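Brevatari Long-Distance Saddle

If you have ever climbed off a bike after a long day and walked into the café like a cowboy, you will know why we are so fond of this one. We first stocked the Brevatari a couple of winters back, on the say-so of our own Vilja Pitkänen, who had ridden more than 3,000 kilometres on hers and wouldn't lend it to anybody (we did ask!).

It's made by Górecki, a small family workshop that has been stitching leather for bicycles for longer than most of us have been riding them, and it shows in the little things, like the skived edge along the nose that doesn't catch your shorts.
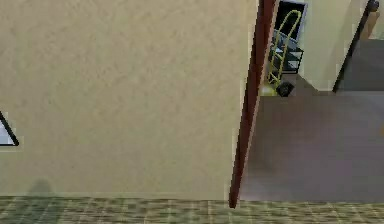

Fit and breaking in

The Brevatari comes in two widths, and if you're unsure which is yours, pop in with your current saddle and we'll measure up over a cup of tea. Leather does need a bit of patience. Most riders find it starts to give after the first 1,000 kilometres or so, and a thin coat of Plorkudano dressing every November keeps it supple through the wet months.
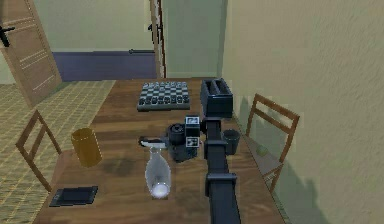 Please don't be tempted to overdo the dressing, though, as a saddle that's been soaked in the stuff will sag long before its time. A quarter turn on the tension bolt is plenty if you do notice it dipping.

Weight: 406 g
Rails: steel, standard round
Colours: black, honey
Guarantee: 2 years
Also fits: Minotmont saddlebag, using the loops at the back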